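FENDSTEAD, Monday, June 11, 2018

Stamik Opens Its Chore Trials to Local Shops and Households

We get asked nearly every week when a machine will bag the groceries or tidy the counter, and our answer is still a friendly "not quite yet." Stamik is happy to share the first results from its Fendstead workroom, where people have been doing small everyday jobs so that machines can learn from them. Over 3,827 recorded turns, bags have been the toughest teacher by far. Thin plastic folds differently every time, and our software still gets it right less often than we would like (we're working on it!). 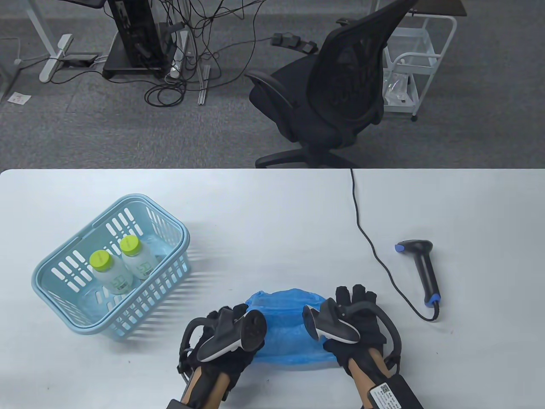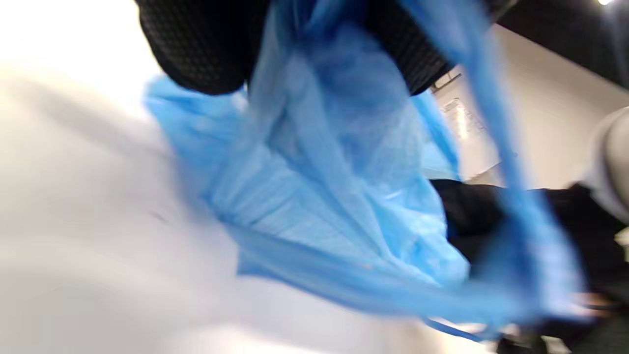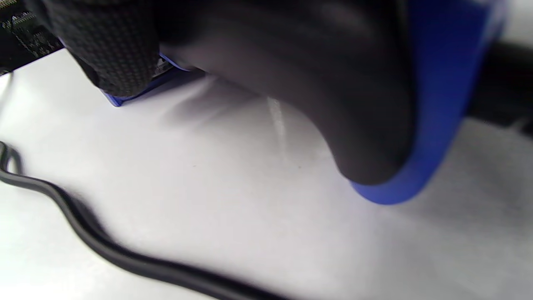 Gloved hands at work in the Stamik chore trials, Fendstead.

Bottles and baskets have gone much better, and our partners at Lebrun, who run two stores in Teltov, tell us that even a slow helper would be welcome at closing time. We think a useful one is still some years off, and we'd sooner say so than promise you one for the holidays.

The trials run through December. Shops and families who would like to suggest a chore are warmly invited to write to the Stamik press desk.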